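About Us

So, who are we? We're the Grurkby Robotics Club, and I'm Annunziata Farina — I teach maths most of the day and robots after the bell goes. If you've landed on this page because your kid came home talking about grippers and you'd like to know what on earth they've joined, welcome! Have a read, and then come and see us.

The club began with a cupboard. The school had a stack of old kits in there that had lost half their wheels, and a handful of Year 8s asked me if they could have a go at fixing them. I said yes before I'd worked out that I would need to learn all of it too. We built some very wonky line followers that first year and had a great time. These days we meet after school in the old textiles room (good light, big tables, the only power points in the building that don't need a wiggle) and we've grown to the point where I have to book the room next door as well when a competition is coming up.

We have two groups. Juniors are Years 7 and 8, and they start with small wheeled robots and a lot of masking tape. Seniors are Year 9 and up, and they work on the arm. You don't have to move up when you hit Year 9 if you're happy where you are, and we've had older students stay on with the juniors for a whole year and love it.

The arm is called Bustos. The students named it, there was a vote, I was outvoted. It does tabletop work, picking things up and putting them where they're meant to go, and it sees what it's doing through a little camera at the wrist. That view from the wrist has changed the way we teach. When you're standing beside the table everything looks easy, and then you look at what the arm has to go on and you understand why it keeps missing. The seniors spend a lot of their time going back through the pictures and arguing about them, which I count as maths.

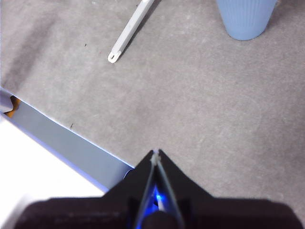
Plain household things are what we like best for practice. A cup that gets narrower toward the bottom is a good teacher, and so is anything long, straight and skinny lying on an angle. You can come at a skinny thing along its length or across it, and one of those is a lot harder than the other. I let them find out which. We work over a soft grey cloth, and shadows cause more grief than you'd think, so there's a running debate about whether the blinds should be up or down. (I'm a blinds-down person. Most of the seniors are not.)

The big event on our calendar is the Flellel Challenge, a tabletop sorting competition for school teams. Each team gets 3 runs and a score out of 400, and you don't find out what the objects will be until you're there. Our best so far is a very respectable middle of the pack. We lost a heap of points in our first year on a gripper that closed a bit too early every single time, and the students who wrote that code have since gone on to be the fussiest testers I've ever had. They now keep a logbook, an actual paper one with a coffee ring on the cover, and every try goes in it whether it worked or not. The book is up to roughly 900 entries. New members get handed it in their first session and told to read the failures first.

Money is always the next question, so let's do that. There's no fee to join. Skernia, the machine shop down the road, lets us have offcuts and has been very patient with students who turn up with a drawing on the back of a worksheet. The school pays for the room and the competition entry. For everything else we run a sausage sizzle, and the onions are my department.

What do you need to bring? A pencil, a snack and closed-in shoes. Long hair gets tied back and dangly sleeves get rolled up when the arm is moving. Someone has a hand near the stop button whenever it's switched on, and that job gets passed around so everybody learns to watch properly. You don't need to have written any code before. Plenty of our members hadn't, and a few of them joined because a friend did and they liked the biscuits — that's a perfectly good reason.

I should mention that we're not only for the kids who already love computers. We need people who can draw, people who can sew (the cable sleeve on the arm was hand stitched and it's gorgeous), people who'll happily talk to judges, and people who like sweeping up. One of our quieter students took over the labelling of the parts drawers last term and I haven't lost a screw since.

We're taking new members for both groups in August. The senior group has 12 places, so get in early if you're keen on the arm. Juniors can just turn up. Leave a note for me at the front office, or stick your head in the door of the textiles room any time you see the lights on and hear arguing.

Page last updated 23 July 2022 by Annunziata Farina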